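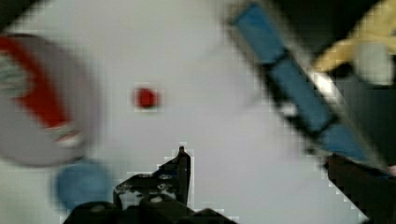
Jarnonlow Trailer Grout Mixer and Pump: Frequently Asked Questions

24 August 2019
By Catriona Aitken, Tendport Technical Desk

Print this page | E-mail this page

What is the Jarnonlow used for?

It mixes and pumps cement and bentonite grouts for sealing the annulus of boreholes, for backfilling disused wells and for setting ground loops. It is a low-pressure placement machine. It is not suitable for compaction grouting, jet grouting or rock injection.

What are the main parts?

A single-axle trailer carries a diesel power pack, a mixing tank with paddle agitator, a holding tank and a progressive cavity pump. The mixing tank drains by gravity to the holding tank, so a second batch can be mixed while the first is pumped. Both drives are hydraulic and have separate controls.

What is the difference between the standard pump and the Ngcobo pump?

The standard pump has a nitrile stator and handles neat cement and most bentonite grouts. The Ngcobo pump has a harder stator and a larger inlet throat, and is supplied for thermally enhanced grouts with a high proportion of silica sand. The two pumps share a mounting plate and coupling and can be exchanged on site with hand tools. The stators are not interchangeable.

What pressure does it deliver?

The relief valve is set at 15 bar before the machine leaves the works. The setting is sealed. If the pump reaches relief pressure in normal use, the tremie is blocked, the mix is too stiff or the hose bore is too small. Raising the relief setting does not cure any of these and will shorten the life of the stator.

Which hose should I use?

The outlet is fitted with a cam-lock coupling. Use wire-reinforced delivery hose from the pump to the wellhead. Lay-flat hose may be used only for wash-out water. Total delivery hose length should not exceed 30 metres on the standard pump. For longer runs, ask the Ulthorpe depot for the larger bore hose set, and allow for the extra grout left in the line at the end of the pour.

In what order should the mix be loaded?

Water first, in all cases. Start the agitator, bring it to full speed, then add the powder steadily through the bag splitter. For cement and bentonite mixes the bentonite is hydrated in the water before any cement goes in. If cement is added first the bentonite will not yield properly and the grout will bleed. Sand is added last.

How long can grout be held in the tank?

This depends on the product and the temperature, and the maker's working time takes priority over anything printed here. With neat cement we advise a limit of 30 minutes from the end of mixing, with the agitator running throughout. Do not add water to a batch that has begun to stiffen – discard it and mix again.

Can the pump be run dry?

No. The rotor turns in contact with the rubber stator and relies on the pumped fluid for cooling. A few seconds without fluid is enough to mark the rubber. Before starting, check that the holding tank outlet valve is open and that there is water or grout above the inlet. 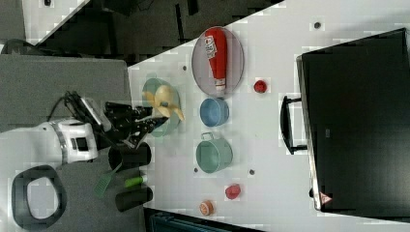

The same applies at the end of a pour. Stop the pump while the inlet is still covered, then fill the holding tank with clean water and continue. Stators damaged by dry running are easy to identify on strip-down, and the damage is not covered by the warranty.

How is the machine cleaned?

Flush the tanks, pump and hose with clean water until the discharge runs clear. Disconnect the hose and pass a sponge ball through it. Open the drain at the pump inlet and leave it open. Grout left behind the agitator bearing shroud is the usual cause of seal failure, so remove the shroud (two wing nuts) and rinse behind it every time. Wash-out water is strongly alkaline and must be collected and disposed of properly. It must not be allowed to reach a drain, ditch or open borehole.

What servicing is needed?

Grease the agitator bearings daily. Check the hydraulic oil level cold, before starting. The return filter is changed at the first service and yearly after that, normally in March if the machine goes through our winter programme. Stator life varies widely with the sand content of the grout. Replace it when the flow at full speed falls noticeably against the figure recorded on the commissioning sheet.

Can it be used in frost?

Yes, provided the pump and pipework are drained between uses. Ice in the pump casing will split the stator or shear the coupling pin. Do not use the pump to break ice free. The machine is not heated, and the grout maker's lower temperature limit still applies.

What vehicle is needed to tow it?

The laden weight is stamped on the plate on the drawbar. Check it against the towing limit of your vehicle. The tanks must be empty on the road – the axle is not rated for travel with grout or water on board.

What is the warranty?

New machines are covered for 18 months from delivery. The frame and tanks are covered for 36 months. Wearing parts, which include stators, seals, hoses and paddle tips, are excluded. Hydraulic components that have been opened by anyone other than Tendport or an approved repairer are also excluded.

How do I order spares?

Contact the Ulthorpe depot with the serial number, which is on the plate next to the control levers, and state which pump is fitted. Orders for stators cannot be processed without this. Stators, coupling pins and shroud seals are held in stock. Rotors are made to order.

Print this page | E-mail this page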